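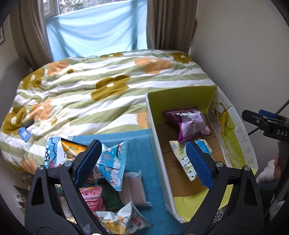 The savings group in Hindlow meets every second week in the front room of a member's house, and I sat in on its share-out meeting during a two-day visit to the district. The group started with a loan fund of 948 in the local currency and has lent it out many times over. Loans go mostly to seed, school fees and roof repairs. Snacks had been put out on a low table with a teal cloth, chip bags among them, and the talk went on over them well after the books were closed.

The next morning we drove to Garberg, where two groups have pooled money to rebuild a footbridge lost in the June floods. The work cost 2,000 – more than either group could have raised alone. Members carried stone from the river bed and paid a mason for the footings. The approach on the far side is still soft and needs gravel.

Both groups asked for the same thing, a second round of bookkeeping training. Virkham has a trainer free after the planting season. Iordache was on the plan too, but the road was closed and we turned back.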